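About Brorkska

Brorkska supplies hand-held gripper tools, and the recording service that goes with them, to laboratories and companies that teach robots to handle everyday objects. The company was founded in Undholm by Jummai Anozie, who remains its director, and employs 30 people in two offices.

Our principal product is the Tidon kit. Each kit contains 2 hand-held grippers with ribbed finger pads, a camera mount, a charging case and a printed handbook. The grippers are used as a pair, one in each hand, and may be operated by any adult after a short period of instruction. Replacement pads are held in stock at Undholm and are normally sent out on the day of the order.

Customers who do not wish to make their own recordings may engage our Negussie service. Under this arrangement our trained operators work in furnished homes and carry out the tasks set by the customer, such as packing, sorting, folding and putting away. Work is carried out among the ordinary contents of a lived-in room, including bedding, soft toys, food packets and toiletries, and furniture is left where the household keeps it.
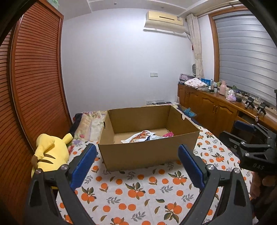
Page last changed: May

Tasks are agreed in writing before work begins. A typical task sheet names the room, the objects to be handled and the container into which they are to be placed, for instance an open cardboard box set on a bed. The operator is free to choose the order of work unless the customer directs otherwise.

Every recording is checked at our Undholm office before delivery. Recordings in which the fingers are hidden from the camera for long periods are returned to the operator and made again at no charge. Householders give written consent and may withdraw a room from use at any time.

The Tidon kit may be hired by the month or bought outright. The minimum booking for the Negussie service is 40 hours. Training for customers' own staff is held at Undholm and lasts two days.

Enquiries concerning hire, purchase or training should be addressed to the Brorkska sales office.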